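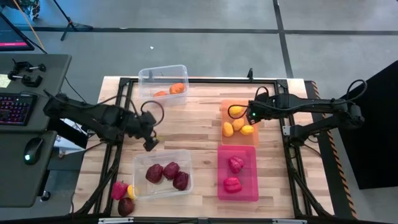 A Container for Every Color: Sorting Produce at Home

Households in Bustivdale throw away a good deal of fruit that was sound when it was bought. In August the Umbridge Home Institute asked 504 of them how they put their shopping away, and 59 percent said that everything went into a single bowl or drawer.

Fitriani Lubis, who directs the institute's kitchen program, recommends sorting on the table before anything reaches a shelf. Orange fruits go into one clear box and yellow fruits onto a tray. Red peppers are given a tray of their own, and dark maroon fruits a second clear box. Color is a rough guide, but it is one that every member of a family can follow, including children of five.

Clear boxes suit the produce that is most often forgotten. Bright trays, such as the orange and pink ones used here, are easy to find in a crowded pantry and simple to wipe down. Fruit should be set out with space around it, and skins that have begun to wrinkle should be checked by hand. Such pieces are best eaten first.

Aisyah Subramaniam, a longtime contributor to the institute's household guides, keeps the weekly sort to five minutes. She advises readers to wash produce shortly before use and to rinse the trays each time they are emptied. The institute's storage chart is available at the Yusof Library and at the Hovska market hall.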